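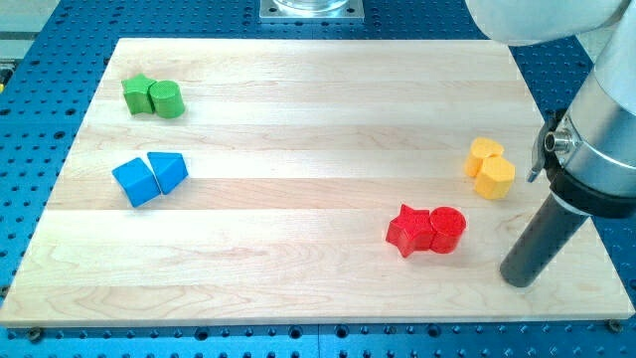

Sorting blocks

Sorting blocks are small solid shapes in bright colors, made for young children to handle, match, stack and put into groups. A set usually mixes a handful of colors with a handful of shapes, so that the same pieces can be arranged in more than one sensible way. They are close cousins of the plain building block, and in many homes the two end up in the same basket and are never separated again.

Shapes

The simplest sets keep to the cube, the cylinder and the triangular prism. Larger ones add the hexagonal prism, the trapezoidal prism, the star and a rounded piece with a wavy or scalloped outline, which different families call the flower, the cloud or the cookie. Nearly all of these are made the same way, as a flat outline given some thickness, and so most of them will stand on a face as well as lie down. The star is the awkward one. It lies flat very nicely but wobbles when it is stood on its points, and small children often find this far more interesting than whatever they were asked to do with it.

Colors

Red, yellow, blue and green are the usual four. Paint or stain may be used on wooden blocks, and a stain lets a little of the grain show through, while paint gives a stronger, flatter color. Older sets that have been through several children tend to lose their color at the corners first.

Sorting by color

Pairing by color is often the first game played with a set, and for good reason – a child can do it well before knowing the names of either the colors or the shapes. The pieces are mixed up on a tray or board and the child is invited to find two that go together. With eight blocks in four colors the result is four little pairs, each with some space around it. A green star beside a green cylinder makes a perfectly good pair, as does a yellow hexagon with a yellow scalloped piece, even though the outlines are nothing alike. The same goes for a blue cube next to a blue trapezoid.

Some children push the two pieces tightly together so that they touch, and others are happy to leave them merely near each other. Both count. Saskia Wihongi, in her handbook for the Irnstead playgroups, suggests letting the child decide how close is close enough, and asking about it afterward if the mood is right.

Sorting by shape

Once color is easy, the same blocks can be sorted again by outline. If a set has a red star and a green star, along with a red cylinder and a green cylinder, the child who has just put the reds together and the greens together must now break up both pairs and swap partners. This is a bigger step than it looks to a grown-up. In notes kept over 17 weeks at the Gillton nursery, Balakrishnan Hegde wrote that many of the children went back to color as soon as they were left alone with the blocks, quite cheerfully, as if the shape game had been a favor to him.

The working surface

A pale, plain surface makes the colors easy to see. A wooden cutting board does the job very well, and a broad one in maple leaves room for several groups without crowding. It also marks out a clear edge, which helps a child understand where the game takes place – blocks on the board are playing, blocks off the board are resting. A board that slides about can be fastened at its corners or set on a damp cloth.

Storage and care

Wooden blocks should be wiped with a damp cloth and dried soon after, and never left to soak. The Nepia toy library, which lends out 86 sets, stores each one in a drawstring bag with a card showing the outline of every piece, and asks borrowers to lay the blocks on the card before bringing them back. Single replacement pieces are sold for some sets, though the new ones rarely match the old in shade.

See also

Building blocks
Pattern blocks
Shape sorter
Stacking toys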